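Home demonstrators wanted: folding and handling bulky clothes

The Temine study is looking for 20 people to join its next round of home recordings. We want to find out whether a robot can learn to fold soft, awkward things from people doing it in their own bedrooms, with a gripper in each hand and all the usual clutter nearby.

Our first round gave us 3,324 short recordings, and the result surprised us (in a good way!). When Vivek Uniyal trained on clips from many different homes, the robot coped far better with clothes it had never met than when he used the same number of clips from our lab at Gundwood. T-shirts and towels are going well. Padded coats are much harder: they spring back, slide about and hide their own sleeves.
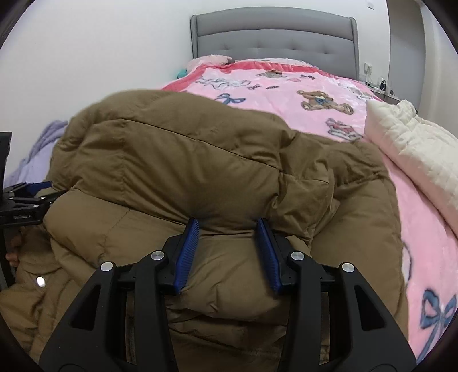

So this round is all about thick clothing and bedding, and we would love as much variety as we can get. Old, patched, oversized, shiny, whatever you have in the wardrobe. Your bed is a perfectly good work surface and there is no need to tidy up first.

What you would do:
Have a visit from Shu-fen Ko or Catrin Humphreys, who will bring the grippers and show you how they work.
Practise for as long as you like.
Record two sessions of folding, turning and straightening, with breaks whenever you want them.

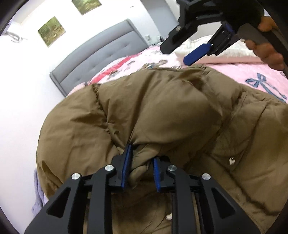
Pinching a fold of a puffer jacket with one of the hand-held grippers.

You should be 18 or over and comfortable using both hands for squeezing and lifting. Left-handers are very welcome, as we have too few so far. No technical background needed. Please put away letters and family photos before we start, as the cameras see a good deal of the room.

To take part, contact Tamsin Costigan at the Temine study office by 14 July 2018, saying roughly where you live and what sort of coats you own.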